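Stutdale library to start charging for the quiet room

Stutdale's public library will begin charging for its quiet room in May, ending a long run in which silence was one of the few things in town you could get for free.

The fee is $5 for 90 minutes, payable at the front desk, where conversation remains free of charge. The library says the money will go toward new carpet from Billent, the old carpet having become, in the words of the notice taped to the door, "audible."

The plan drew 58 written comments, most of them against. Several asked whether a refund would be offered for coughing. One came from a resident of Jesonden, which has no library and, the writer pointed out, is very quiet.

The library expects to raise $400 a month. It has not said what happens if people simply sit in the reference section and keep their voices down, as they have been doing for years. 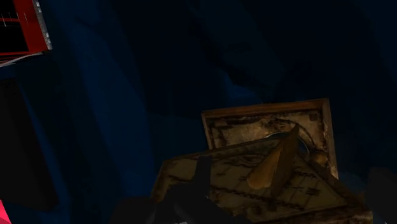
Regulars say the room's real trouble is its hours. It closes at 4 p.m., well before most people with jobs can get to it, and the evening crowd has drifted to the Palacios coffee shop, where the blender runs until 9. One regular said she would gladly pay for late opening, when the windows turn the same near-black blue as everything else in town and there is nobody left to hush. The library will look at the hours next year — quietly, one assumes.

Comments (3)

mapleside: Five bucks to hear myself think. I know what's in there, it isn't worth it.

R_in_Jesonden: Offer stands. Bring a chair.

dewey or dont: Does the fee cover the radiator? Because that thing has never been quiet.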